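프릴렌트 재단 귀중: 동네 침구 수선·나눔 사업 '스코니세티' 4월 중간 보고
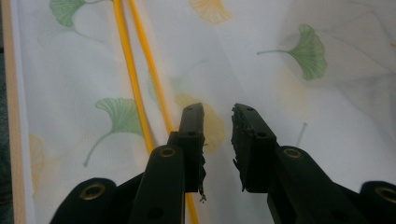 흰 천과 검은 집게 끝. 패드 안쪽 가장자리가 많이 해졌습니다.

안녕하세요, 선서아입니다. 지난번 보고서가 너무 딱딱했다고 포울 베크 님이 웃으면서 말씀하셔서 이번에는 그냥 제가 말하듯이 써 보겠습니다. 숫자는 뒤쪽에 모아 두었으니 급하신 분은 거기부터 보셔도 돼요!

먼저 제일 궁금해하실 이불 이야기부터요. 지원금 신청서에는 올해 안에 이불과 요 커버 300장을 고쳐서 필요한 집에 보내겠다고 썼는데요, 4월 말까지 나간 것이 70장입니다. 솔직히 제가 머릿속에 그렸던 것보다는 적어요. 겨울 이불이 한꺼번에 들어오는 시기가 3월 말부터라는 걸 작년에 겪어 놓고도 일정표를 1월부터 똑같이 나눠서 짰더라고요(이건 제 잘못이 맞습니다). 그래서 남은 달의 목표를 다시 나눴고, 5월과 6월에 제일 많이 잡았습니다. 장마가 시작되면 말릴 데가 마땅치 않아서 7월은 일부러 적게 넣었고요.

수선은 주로 세 가지입니다. 터진 솔기 박기, 지퍼 갈기, 그리고 얇아진 부분에 천 덧대기. 이 중에서 지퍼가 정말 골치예요. 들어오는 커버마다 지퍼 길이가 제각각이라 사 둔 지퍼가 안 맞는 일이 많고, 긴 걸 잘라 쓰자니 끝막음을 또 해야 하고요. 타레크 카바즈 씨가 지퍼 대신 끈으로 묶는 방식을 써 보자고 해서 몇 장 만들어 봤는데, 젊은 분들은 예쁘다고 좋아하셨지만 손이 불편한 어르신들은 묶기가 힘들다고 하셨어요. 그래서 어르신 댁으로 가는 커버는 큰 똑딱단추로 바꿨습니다. 단추 값이 조금 더 들긴 하는데 다시 고쳐 달라는 연락이 아직 한 번도 없어서 저는 만족하고 있어요.

재봉 교실도 계속 열고 있습니다. 신청하신 분은 42명이고, 오전반과 저녁반으로 나눴어요. 저녁반은 7시에 시작하는데 퇴근하고 뛰어오시는 분들이 많아서 처음 십 분은 그냥 숨 고르는 시간이 됐습니다. 차를 끓여 놓으면 다들 자기 동네 세탁소 이야기를 하시는데 그게 또 얼마나 재미있는지 몰라요. 차이왓 완나스리 선생님이 맡으신 오전반은 진도가 훨씬 빨라서 벌써 베갯잇을 끝내고 홑이불로 넘어갔습니다. 저녁반은 아직 직선 박기예요. 같은 교재를 쓰는데 이렇게 차이가 나니 5월부터는 교재를 따로 만들려고 합니다. 도안은 제가 그리고, 설명 글은 차이왓 선생님이 쓰기로 했어요.

재봉틀 이야기도 드려야겠네요. 모두 9대인데 그중 한 대가 3월에 멈췄습니다. 모터 쪽인 줄 알고 겁을 먹었는데 수리점에서 열어 보니 벨트가 늘어난 거였어요. 부품 값은 얼마 안 들었고 오가는 택시비가 더 나왔습니다(영수증은 둘 다 첨부했어요). 이 일을 겪고 나서 벨트와 바늘, 북집은 미리 사 두기로 했습니다. 신청서에는 '예비 부품' 항목이 없었는데, 소모품비에서 쓰는 것으로 처리해도 되는지 확인 부탁드려요. 안 된다고 하시면 자체 예산으로 옮기겠습니다.

천은 사정이 좀 나아졌어요. 작년에는 기증받은 천만 썼더니 색도 두께도 들쭉날쭉해서 덧댄 자리가 너무 눈에 띄었거든요. 받으시는 분 중에 한 분이 고맙긴 한데 손님이 오면 이불을 뒤집어 놓는다고 하셔서 마음이 많이 쓰였습니다. 올해는 재단에서 주신 돈으로 흰 면을 롤로 사서 안쪽에 대고, 겉은 비슷한 색을 골라 맞춥니다. 흰 천은 빨아서 한 번 줄인 다음에 잘라야 해요. 2월에 급하다고 그냥 잘라 썼다가 세탁 후에 쭈글쭈글해진 커버가 여러 장 나왔고, 그건 전부 뜯어서 다시 박았습니다. 아, 그 주는 정말 길었어요.

배달은 잉에르 소에가 님이 짜 주신 노선표대로 돌고 있습니다. 예전에는 완성되는 대로 한 집씩 갔는데 지금은 동네별로 모아서 한 번에 가니까 기름값이 눈에 띄게 줄었어요. 다만 모으는 동안 기다리시는 분들이 생깁니다. 급한 댁(아기가 있거나 퇴원하신 분이 계신 댁)은 따로 표시해서 먼저 보내고 있고, 이 표시를 누가 언제 하느냐를 두고 안에서 말이 좀 오갔는데 접수 전화를 받은 사람이 그 자리에서 하는 걸로 정리했습니다.

잘 안 된 일도 적겠습니다. 주민센터 로비에 두기로 했던 수거함은 아직 못 놓았어요. 자리는 허락을 받았는데 뚜껑 모양을 놓고 의견이 갈려서 두 번이나 도면이 돌아왔습니다. 주민센터에서는 쓰레기가 들어갈까 봐 입구를 좁게 하자고 하시고, 저희는 겨울 솜이불이 들어가려면 넓어야 하고요. 지금은 앞쪽 문을 크게 내고 운영 시간에만 여는 안으로 다시 그리고 있습니다. 그리고 소식지 '수르네메오' 봄호도 못 냈어요. 글은 다 모였는데 편집할 시간이 없었습니다. 여름호와 합쳐서 두껍게 내겠습니다.

숫자 정리입니다.
올해 목표: 300장
4월까지 전달: 70장
재봉 교실 신청자: 42명
재봉틀: 9대(모두 가동 중)
예산은 첨부한 표에 항목별로 적었습니다. 천값은 계획보다 덜 썼고 운반비도 줄었어요. 수선 소모품비만 계획을 조금 넘겼는데 대부분 똑딱단추입니다.

5월에 할 일은 이렇습니다. 저녁반 교재를 새로 만들고, 수거함 도면을 확정하고, 에거 건물 2층 창고를 장마 전에 비워서 건조대를 들일 자리를 마련하려고 해요. 창고는 제습기를 틀어도 벽 쪽이 눅눅해서 선반을 벽에서 한 뼘쯤 띄울 생각입니다. 제습기를 한 대 더 살지는 6월에 상태를 보고 따로 여쭤볼게요.

포울 님, 지난번에 오신다고 하셨다가 미뤄진 방문은 5월 중순 이후면 언제든 좋습니다. 오전반이 있는 날 10시쯤 오시면 수업도 보실 수 있고, 저녁에 오시면 차를 드릴 수 있어요! 소모품비 건은 답을 먼저 주시면 부품 주문을 바로 넣겠습니다.

선서아 드림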